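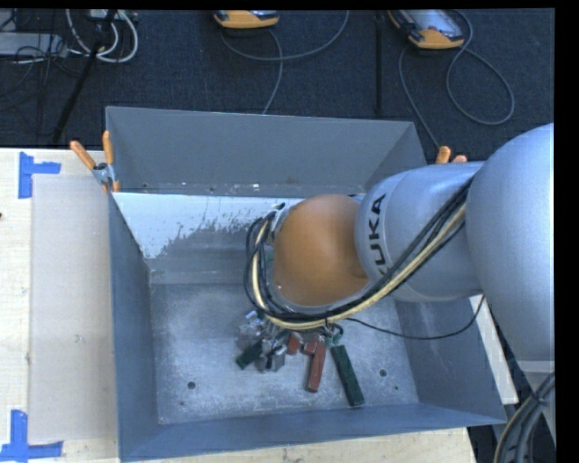 Council to spend on metal sorting bins despite doubts over block scheme

Mar 5, 2025

Mirelville council has agreed to buy a further 73 metal sorting bins for its school materials store at Clegg Lane, even though it still cannot say how much of what goes into them ever gets back to a classroom.

The open-topped bins, with sloping sides and holes in the floor, are meant to stand on tabletops at the store, where red and green counting blocks and other odds and ends sent in by local schools are picked over and sorted for reuse. They are supplied by Furnasix, which also provided the first batch last July.

The council's paper describes the bins as "a lasting answer to the problem of mixed returns". It does not say what the problem was costing before, or how the answer is to be measured.

Furnasix says the bins will stand up to years of blocks and metal bits being tipped into them. Perhaps they will. One already in use has a scuffed floor with bright worn patches, and a ragged white area on the slope by its far wall, where a pale coating gives way to dull grey. None of that stops a bin being a bin, but the sales leaflet does promise a finish that "keeps its looks", and councillors might have asked which part of it they were supposed to look at.

Brittany Perron, who speaks for the firm, said marks of this kind were "normal surface wear" and had no effect on use. She would not be drawn on whether the new order would have the same finish. The price has not been made public either, as the council says it is covered by the terms of the contract.

The bigger question is what the sorting is for. Blocks come in jumbled up with shiny metal pieces and whatever else was at the bottom of the cupboard, and the store's plan is that they go out again in matched sets. The council says 1664 sets will be sent to schools under the scheme. That is a target, and the paper gives no date for reaching it.

So far 2 schools have confirmed to us that they received anything. Suden Primary was one of them. Its deputy head, Kipchumba Mohamedi, said the blocks were clean and the children liked them, but the set was short of long pieces.

"We had plenty of the short ones already," he said. "I'd been hoping for the long ones, and I filled in the form to say so. We may have been better off keeping our own and buying a few new."

A council spokesman said the store had handled 600 loads of returned items and that "the vast majority" were suitable for another use. Asked for the figure behind that phrase, he said it was being worked on. He also said schools could now list missing pieces when they ordered – something Mr Mohamedi says he did the first time.

The new bins are due at Clegg Lane in July. Schools with blocks to return are asked to take out any batteries, screws and paper beforehand, and to label each box with the name of the school.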